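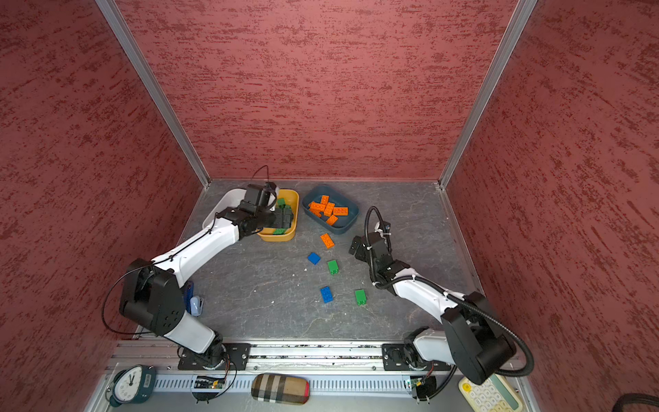

*Two white arms, dark red walls, gray marble-patterned floor.*

# Great-grandmother's diary: what is the little circle in the margin?

**Slavica Đorđević**

I've been typing up my great-grandmother's diaries, which came to me in a Brarkier biscuit tin because everyone with a nicer house said no. She kept a boarding house in Marnorham and wrote a few lines every night. Weather, what was baked, who was behind with the rent, who was ill, who was said to be ill and was seen at the fair.

Next to certain days she drew a small circle, sometimes with a dot in it. In the volume I'm on there are 63 of them. My first guess was church, but she puts one on a Tuesday when by her own account she did nothing except scald jars and disapprove of Mr. Gounder. My second guess was the usual monthly thing, but they come in bunches and she was past seventy by then.

A typical one: "Fair and windy. Ironed until noon. G. paid for two weeks and wants praise for it. Letter to Anna." Circle, dot.

Also, do I type up the spelling as she wrote it? She spells "receive" four ways, one of which I've grown fond of. And the ink is going brown and faint toward the back. I'm up to October of that year and would like to finish before I can't read it.

---

**Vignesh Bhat**

Probably the moon. Farmers did that. You could look it up.

---

**Bindu Acharya**

It could be the moon, but the moon is fairly regular in its habits and doesn't come in bunches. Any almanac for the year will settle it in ten minutes.

I'd look at the letters. Your sample entry ends with "Letter to Anna." My grandfather kept a mark for every letter sent and filled it in when the answer came, so he'd know exactly how long to be offended. A plain circle might be a letter written and a dot might be a reply. Make a plain list with the date, the mark, and everything in the entry, however dull. Do that for one month and read down the columns. If letters don't fit, try money. Someone running a boarding house had more reason to keep track of rent than of the heavens, and "G. paid" is sitting right there in your example.
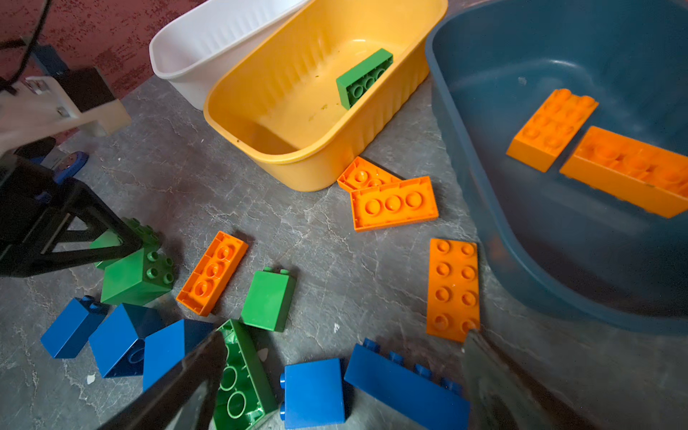 Don't forget the inside covers either. People who invent a code often write the key down somewhere, usually in pencil, usually upside down next to a recipe for cough syrup. I worked on a set of diaries for 14 months before I noticed the key on the back of the flyleaf. I was not good company that evening.

On spelling: type what she wrote. All four versions. If you need to explain something, put it in square brackets so your cousins can tell her mistakes from yours. Leave her line breaks alone if you can stand to, and when you can't read a word, put [illegible] and move on. You will be able to read it three weeks later while looking for something else.

For the faded part, photograph the pages now, by a window, with the light coming from one side. Then take the volumes out of the tin and put them in an acid-free box. Not the attic, not the basement. Please don't laminate anything.

---

**Slavica Đorđević**

Well. There is a key, of sorts. Inside the back cover of the volume before, in pencil, and yes, upside down: "O owes. Dot paid." So it's rent, and poor Mr. Gounder accounts for 31 of the circles on his own. I counted, in her honor.

There's a third mark under those, a sort of little hook, with no explanation beside it. It turns up 11 times. I'm leaving the thread open.

---

**Muthu Naidu**

I have nothing on the hook, but my great-aunt's housekeeping book has a similar one and in hers it meant the cat had been sick. I'd check for a cat.

*Last reply 2nd July*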